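**Ticket 348 – Covers keep coming loose on the front wheels, Patow wagon**

Status: open, waiting on parts
Opened by: Jamshid Ghorbani, Stenville depot
Last update: April 20, 2020

**What's happening**

Hello all, and thank you for picking this one up. I know wheel covers are nobody's idea of an emergency, but this wagon has now thrown the front left one twice, and the second time a very kind lady on the Werholm road stopped her own car to bring it back to us, so I'd like to get to the bottom of it before we use up all our goodwill with the neighbors.

The wagon is the older Patow we use for the library run. It's on plain steel wheels with full plastic covers that snap on. Both front covers tick at low speed, the left one worse than the right. You hear it best with the window down in the parking lot, a light click once per turn of the wheel, and it goes quiet above 40 mph or so it seems (it may only be that the wind is louder). The rear covers are fine and have never given a moment's trouble.

**Already tried, before I opened the ticket**

- Pushed the covers back on by hand. Ticking came back the same afternoon.
- Knocked them on with a rubber mallet, working around the rim. Quiet for a few days, then the left one came off.
- Checked the lug nuts with the torque wrench, in case the noise was something more serious. All good on both sides, thank goodness.
- Swapped left and right covers. The worse noise stayed on the left side, which surprised me, as I'd made up my mind it was the cover.

**First reply from the Mahmoudi parts desk**

They were lovely on the phone and had me do the following:

1. Take the cover off and look for the notch where the valve stem goes. If the notch isn't lined up with the stem, the cover sits a little proud on that side and will walk itself off sooner or later.
2. Clean the lip of the steel wheel where the clips bite. Rust or old wax will stop them from gripping.
3. Lay the cover face down and press each clip outward with a thumb. They should all push back with the same strength.
4. See that the wire ring is seated behind every clip the whole way around.

**Results**

Notch: I'm a little embarrassed. The left one was off by a good thumb's width. I have no idea how long it had been on that way, and it may well have been me who put it on. Lined up properly now.

Wheel lip: the left wheel was quite crusty. There was a band of flaky rust on the inner edge from the winter, and under it some old gray paint that had bubbled. I went over it with a wire brush and then a rag with a bit of mineral spirits, and let it dry overnight before putting anything back. The right wheel only needed the rag. I think this explains why swapping the covers made no difference to the left side, and I should have looked there first.

Clips: on the left cover, 2 of them feel soft next to the others. They do move back, but slowly, like a tired screen door. The right cover feels even all the way around.

Ring: seated on both, as far as I can tell with my reading glasses on.

**Road test**

I drove the library run out past the grain elevator and back, which has every kind of pavement you could ask for, including the railroad crossing that loosens everybody's fillings. The right side is silent now. The left side is much better but still gives a faint click on slow turns, mostly pulling into the depot. I stopped halfway to check the left cover and it hadn't moved from where I'd marked it with a bit of chalk.

So I believe we had three things stacked on top of each other – the notch, the rust and the soft clips – and the first two are taken care of.

**Still to do**

- Mahmoudi can't sell the clips loose for this cover, so they're pricing a single replacement. If it costs nearly as much as a set, I'd say get the set and keep the spares on the shelf over the tire rack.
- Touch up the left wheel lip with rust paint once the weather is warm enough, probably June.
- Whoever drives in the meantime, please give the left cover a tug before you leave the lot. If it shifts at all, just take it off and leave it on my bench. The wagon drives perfectly well without it and only looks a bit bare.
- If the click gets louder or you feel anything through the steering wheel, please don't put it down to the cover. Park it and call me.

Please keep this open until the new cover is on and has done a couple of weeks of library runs. Thanks again for your patience, everyone.

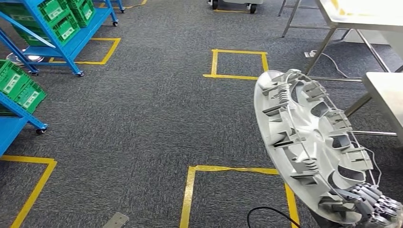 *Reverse of a wheel cover, with the clips and wire retaining ring.*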